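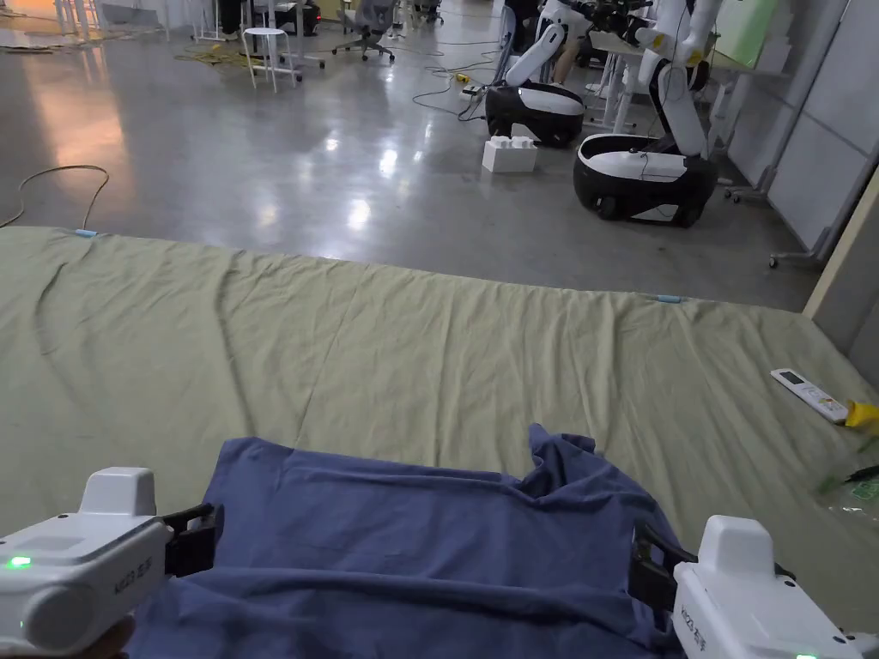 Two hand-held grippers holding a garment over a cloth laid on the floor.

Amance (software)

Amance is a software package for recording, checking and replaying manipulation data collected with hand-held grippers. It is used mainly to prepare training data for control policies that handle soft objects such as clothing, bags and towels. The package was developed at Ceva, a robotics software firm based in Divthorpe, and version 4 was released on September 29, 2021.

Overview

Amance sits between the recording hardware and the training code. It takes in video and sensor streams from a pair of grippers, puts them on a common clock, estimates where each gripper was at every moment, and writes the result as a set of episodes. An episode is one attempt at a task from start to finish. The package does not train policies itself, although it includes a small runner that can send the output of a trained policy to an arm controller.

Early versions supported a single gripper. Support for two-handed work was added in version 2, along with the episode format still in use.

Time alignment

Each gripper keeps its own clock, and the clocks drift apart during a session. Amance corrects this in two passes. The first uses the time stamps supplied by the devices. The second compares motion seen in the video with motion reported by the inertial sensors and shifts the streams until the two agree. Episodes that still disagree by more than a set limit are flagged and left out of the export by default.

Pose estimation

Gripper position is worked out from video and inertial data, with no external tracking system. The estimator builds a sparse map of the work area at the start of a session and locates both grippers in that map. Plain surfaces are difficult for it. A large cloth of one color offers few fixed points, and its creases move when the garment on top is pulled. The estimator therefore gives less weight to points found on or near the object being handled and more to the walls, furniture and floor farther away. Shiny floors cause a separate problem, as reflections of overhead lights shift with the viewpoint. A filter for these was added in version 4.

When both grippers hold the same object, the distance between them matters more than the position of either one in the room. Amance stores this relative pose as its own channel. Policies for stretching or folding cloth are usually trained on it directly.

Garment state

An optional module, Bowen, labels the state of a garment in each video frame. It separates the cloth from the background and assigns one of 9 labels, among them flat, bunched, held on one side, held on both sides, and taut. The labels are used to cut long recordings into shorter steps and to find frames where a grasp may have failed. Bowen is least reliable with dark garments and with thin fabric that folds over itself, where a hidden layer can be mistaken for a shadow.

Planning and replay

The replay tool checks whether a recorded motion can be carried out by a given robot. It solves for joint positions along the path, tests for collisions between the arms, and reports where a joint would reach its limit or move too fast. People often reach across their own body or twist the wrist in ways that a pair of fixed arms cannot copy. The tool can move the robot base to a better starting point or slow the motion down – it does not otherwise change the path. Episodes that cannot be replayed are kept in the archive with a reason code.

File format

Episodes are stored in folders, with one video file per camera, one table of poses and gripper widths, and a text file of settings. The table has 37 columns for a two-gripper session. Files written by version 2 can be opened in version 4 without conversion, but the reverse is not supported.

Limitations

Amance does not record force. Whether a cloth is held tight has to be inferred from video and from the gripper width, and small differences in tension are lost. The package also assumes that the surroundings stay still during a session. People walking through the view can disturb the map, and the manual recommends starting a new session after furniture has been moved.

See also

Motion planning
Deformable object manipulation
Imitation learning
Visual-inertial odometry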